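Graltar hand-held gripper pair, two months in
Reviewed by Jolene Tapsell, 5/17/20

We bought the Graltar pair to record two-handed demonstrations for a sorting policy. Each unit has a trigger, a camera and two padded fingertips. Data goes to a Stako recorder over USB.

Setup is short. Calibration takes one pass per hand and held for a full shift. Video is logged at 60 frames per second, and trigger position is stored with each frame. In 513 recorded episodes, we discarded 50, most of them for lost tracking when one hand passed behind the other.

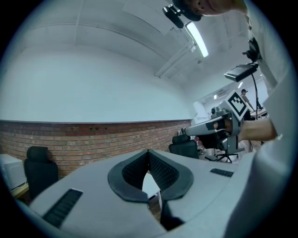
The fingertip pads are the best part. They grip thin card and smooth plastic without much force, and the mesh faces wipe clean. Pichit Kaewkla swapped a worn pad in around 2 minutes with a hex key.

Weight is the main complaint. Operators asked for a break sooner than they did with our older Gemora units, and episode quality dropped late in long sessions. The trigger spring is also stiff. Graltar sells a softer one separately; it should be in the box.

Export software is plain but works. Timestamps from the left and right units lined up in every file we checked. File names can't be changed before export.

Recommended for bench tasks with light objects. For anything heavier, wait for the revised handle, due in July.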